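Free Eye Checks Return to Womovbridge This October

If you've been squinting at the road signs on the way home lately, or holding the dinner menu out at arm's length (and who among us hasn't?), there is some good news coming your way. The free community eye screenings are back in Womovbridge this October, and this time the folks running them have added evening hours for people who can't get away from work during the day.

The screenings are put on by the Vallitz Eye Clinic, which started them in the Otedwood neighborhood with a couple of folding chairs and a borrowed eye chart. Last year 1392 people came through the door, up from 1197 the year before, and the clinic has booked enough staff to see 1586 this time around. Dr. Begoña Pacheco, the optometrist who has been with the program from the start, told us she still gets a little nervous every year that the waiting room will stay quiet, and every year there is a line down the steps before she has found her keys.

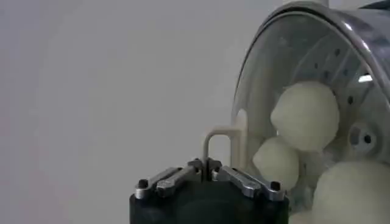 A visit takes less time than most people expect. You'll read the chart, have the pressure in your eyes measured, and sit down for a few minutes with one of the doctors to go over what they found. There are no drops that leave you blurry for the afternoon, so you can drive yourself home afterward. Anyone who needs a closer look will be given a referral, and the clinic keeps a list of offices in the area that offer payment plans.

"People tell me their eyes are fine, and then they cover the left one and go very quiet," said Dr. Pacheco, laughing. "Glaucoma especially can creep along for years without any pain at all, so please come in even if you think you see like a hawk!"

Children are welcome too, with a parent or guardian along. Ayman Moussa, who will be handling the youngest visitors again, has a chart with pictures on it for little ones who don't know their letters yet, and he is very patient with wigglers.

Screenings will be held at the Manalo Center all through October, opening at 9 a.m., with the new evening hours running until 8 p.m. Walk-ins are fine, though the clinic says things are calmest after 2 in the afternoon. Bring your current glasses or contacts if you have them, along with a list of any medicines you take.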